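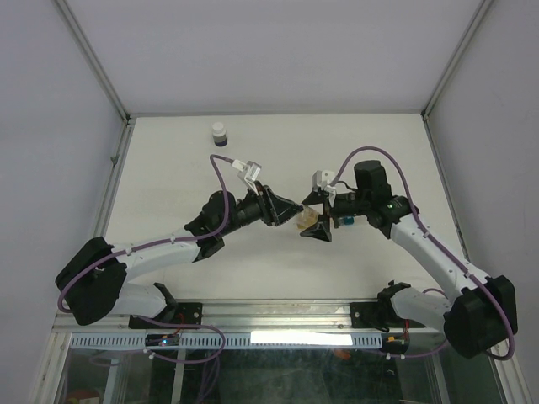 Inspected by Gaëtan Besnard, Flimthorpe site — June 19, 2025

Bench and enclosure inspection, Divcombe bay 15

1. Tabletop, surface
Pass. White top, no chips found by hand. Wipe down at end of shift as before.

2. Tabletop, level
Pass with comment. Rear left corner was shimmed in April and has held. Recheck after any move of the bench.

3. Far edge strip
Pass. Metal strip runs corner to corner. No lifting at either end, no sharp burrs.

4. Side rails
Left: pass. The small gray fitting was checked for play — none.
Right: one screw under torque, tightened during inspection. Mark and look again next time.

5. Walls and corner profiles
Pass. Back, left and right panels seated. Both aluminum profiles tight at the joints. Scuff on the outside of the right panel, cosmetic, no action.

6. Loose items on bench
Comment. One small bottle toward the back left, white cap, gray band, dark navy lower section. Cap to be closed whenever it is on the bench. Any bottle holding liquid needs a content label per Owino sheet 392. Return to the shelf when the bench is handed over.

7. Cable ties and routing
Pass. Purple cable follows the forearm and is tied down. Replace ties in kind, trim the tails flush.

8. Access and clearance
Fail. Aisle in front of the bench measured 600 mm, required 700 mm. Trustberg crate to be moved — stores informed. Item stays open until remeasured.

9. Lighting
Not checked this visit.

Open items: 4 (right rail), 6, 8.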